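Kindora Workshop Tips: When a Gripper Lets Go

Our bench arm dropped a full jar of wood glue in December. It had closed on the lid, lifted two inches, and the jar slid straight out. The software reported a good grip the whole time. The cause was a worn pad on one finger, and it had been getting worse for weeks.

Switch off at the wall before you put a hand between the fingers. The stop button on the Borano controller pauses the arm but leaves the motor live, and a paused jaw can still close.
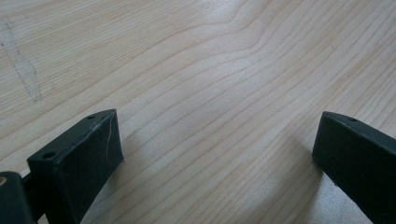

Wipe both pads with a damp cloth and let them dry. Press along the edges with a thumbnail. If anything lifts, replace the pads as a pair – one new and one old will pull the load sideways.

Check the finger screws every 50 hours. Snug is enough, as overtightening strips the inserts.

Then test with something that won't break. We use a 194 gram bag of rice, lifted low over a folded towel, ten times in a row. If it slips once, go back to the pads before you touch the force setting. Ours was turned up twice before anyone looked at the rubber.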